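Section 2: Getting the chair station going in the morning

I wrote this part of the guide for whoever has the Ploltarberg floor after me, so it's in my words and not Stollance's. Their book is fine if you want torque values. It won't tell you much about what your day is going to be like, and mine changed a fair bit once the arm took over the under-seat checks.

I used to do those checks on my knees. Up to 16 chairs a shift, head under each one, feeling for the levers with one hand and holding a torch in the other (my physio knows all about it). Now the arm does the low work and I do the deciding. I still get down there now and then, but on my own terms!

Before you start

You'll need the station key, the chair list for the day and a soft cloth. Give yourself 10 minutes the first few times.

1. Walk the area and pick up anything on the carpet. Cords, lanyards, pens, the lot.

2. Roll the chair in beside the desk and turn it so the levers are on the side you can get to. If it won't sit still, put the wheel chocks in.

3. Turn the key to Ready and wait for the steady green light. Flashing green means it's still finding its home position, so leave it be and go fill your water bottle.

4. Pick the chair type on the panel. If yours isn't listed, choose Villalobos General. It's slower, but it's gentle and I've never had it grab at anything.

5. Press Approach. The arm comes in low and stops short of the chair. It won't touch anything until you say so.

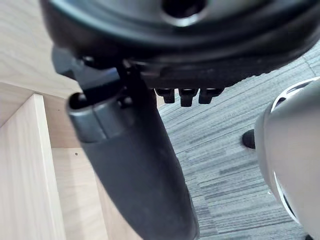 3 min read

Get used to the wrist view, it's where you'll spend most of your attention. You want the underside clear enough to make out the small black knobs, with some carpet showing past them. If all you've got is a big dark shape, press Back and try again from step 5.

6. Check the gap between the gripper and the nearest furniture. Pale wood panels look further off on the screen than they do when you bend down and look, so bend down and look.

7. Press Confirm, then keep your hand near the stop button while it works.

8. Read the result and mark the chair yourself: pass, fix or retire. The panel will suggest one. You're allowed to disagree with it, and I do, mostly over noisy casters.

CAUTION: Don't reach under the chair while the light is green. Turn the key to Hold first. Stop means stop for now, and Hold means it can't move until you turn the key back.

CAUTION: Never sit on a chair that's at the station. Yes, even for a second.

Note: If you see code 668, the arm has lost track of the floor. Striped carpet can set it off. Wipe the lens with the soft cloth, turn the key to Hold and back to Ready, and run Approach again. If it comes up 2 times in a row, log it in Cliltotier and do that chair by hand.

What's still your job

Anything to do with people, really. Folks wander over wanting to know when they'll get their chair back, or whether a different one would be kinder on their hips, and the arm has no opinion on hips. I've got time for those chats now, and I probably catch more bad chairs that way than I did with the torch.

You'll also be writing more than you're used to. Every override wants a line in Cliltotier saying what you saw. Keep it short, "left caster clicks" is plenty.

When the list is done, press Park, wait for the light to go out and take the key with you. Shutting down for the weekend is in Section 3.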